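Prorkell Deep Storage Bin, Gray

Item 461. Sold singly or in packs of 4. Ships from our Elley warehouse.

We sell a lot of storage bins and we are not easily impressed by them. The maker calls the Prorkell "the last bin you will ever buy." We doubt that. It is a big gray box with no lid, and whether you need one depends mostly on how much loose stuff you own and how little you care about sorting it.

What it does well is hold odds and ends in one place. The floor is wide, so small things can lie side by side and you can see most of them without digging. Fill it past halfway and that advantage is gone – you will be tipping it out to find a comb.

The maker also says the surface "stays like new." Gray hides dust fairly well, but it does not hide scuffs, and a bin that gets used will have them on the floor first. A hairbrush, a plastic cup and a toy animal take up very little of the room inside.

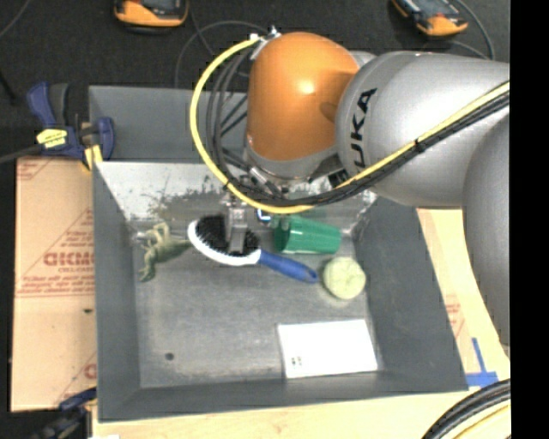

Does it come with dividers?

They are sold separately, in sets of two, and we would try the bin without them for a month before spending the money.

Ashraful Hettiarachchi, our buyer, has had one in his hallway since December and rates it "fine." Chaminda Kumarasinghe in returns would like it known that almost 23 people sent theirs back last year, nearly all over size. Please measure your shelf. The Una is the smaller model and fits most closets. The Wanigasekara has a lid, costs more, and in our view the lid is a nuisance.

Care: wipe with a damp cloth and mild soap. Skip scouring pads. The "self-cleaning finish" on the label means nothing as far as we can tell.

Price: $19 each. Returns accepted within 23 days if the bin is clean and empty. Labels and dividers are on the accessories page.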